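Bedding that is washed too hot loses pile before it loses color. Buppha Mahawong, who runs the textile bench at Murketti in Staltley, put 38 plush blankets through repeated cycles and measured surface height after each. Samples dried on high heat matted first, usually along the fold lines.

Polyester fibers soften well below their melting point. Under the weight of a full drum they bend, and they set in that position as the load cools.

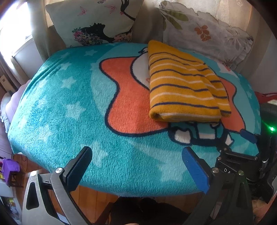

How often should a plush blanket be washed?

Every 2 months is enough for a blanket used over a sheet. Spot cleaning covers most of the rest.

Mahawong's group recommends a cold cycle, a low spin and half the usual detergent. Fabric softener coats the fibers and should be left out. The bench will repeat the series in February with cotton-backed samples from Panyasiri.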